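Hasoso Releases Equipment Planning Guide for Small Shops Eyeing Their First Robot Arm

Free worksheet asks buyers to price the table before they price the arm

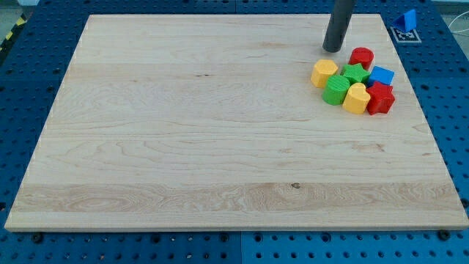

Shape-sorter blocks on a maple cutting board at the Hasoso bench, with a rod-style end effector overhead. (Photo: Hasoso)

LERNISOW, February — Hasoso, which helps small manufacturers and school labs plan equipment purchases, today released the First Arm Budget Guide, a free planning document for organizations that have decided to buy a robot and have not yet decided where to put it.

The guide grew out of 11 client projects in which the arm arrived on schedule and then waited. In most of them it was waiting for a table. In one it was waiting for a door to be widened, a line item that appears in the new worksheet under "Building, Unexpected."

"People come to us with a quote for an arm, and it's a very nice quote," said Malathi Pai, director of equipment planning at Hasoso. "Then we ask what it's going to be bolted to and the meeting gets a lot quieter. I've had clients point at a folding table."

The First Arm Budget Guide divides spending into the arm itself and everything else, with considerably more pages given to everything else. Sections cover mounting surfaces, end effectors, fasteners, position markers, floor marking, cable runs, power, spare parts, operator training and the cost of shipping things back. A separate page deals with test objects, a category that many first-time buyers leave at zero and a few fill with items from a specialty catalog at specialty catalog prices.

Hasoso's own practice is on the thrifty side. Its bench work uses a blue pegboard table, a maple cutting board and a supply of plastic shape-sorter blocks in red, yellow, green and blue. Stars, hearts, cubes and cylinders give a gripper or pusher tool different edges to deal with, and replacements can be bought wherever toddlers are catered to. Purchasing departments have been known to ask for a second signature on the blocks after waving through the arm.

"I had to write a justification memo for a wooden cutting board," said Marijke Van Leeuwen, who runs the bench. "It was longer than the memo for the controller. I've kept a copy, and it's now the template in the back of the guide."

The worksheet has 288 lines. An early draft had over 300, before Van Leeuwen removed a group of entries she described as "me complaining about connectors." Each line has a space for the quoted price, a space for the paid price, and a notes column that Hasoso recommends leaving wide.

Buyers are also asked to assign a person to every piece of equipment on the list before placing an order. Lines with no name beside them are carried forward to a page titled "Things We Will Argue About Later." Pai suggests holding the argument first, while it is still cheap.

The guide was reviewed before release by two organizations with recent purchases to regret. Nistesano, a packaging supplier, contributed a section on comparing leases with outright purchase, drawing on its experience of having done both for the same machine. Venkataraman, a contract assembly shop, supplied the chapter on training budgets, including a schedule that assumes employees will take vacations.

"We budgeted for the arm, the software and a ribbon," the Venkataraman chapter begins. "The ribbon came in under."

The guide takes no position on which arm to buy. Hasoso does not sell robots and accepts no referral fees from companies that do, a policy it says has made its trade show booth very easy to walk past. Readers looking for a ranking of models will find a page explaining how to write down what the machine is supposed to do all day, followed by a blank page on which to do it.

The First Arm Budget Guide is available now at no charge from Hasoso's Lernisow office, in print or as a spreadsheet. The print edition is spiral bound so that it will lie flat on a table, once the reader has one.

About Hasoso

Hasoso provides equipment planning, budget review and bench testing for small manufacturers, repair shops and school labs. The company is based in Lernisow.

Media contact: Malathi Pai, Equipment Planning, Hasoso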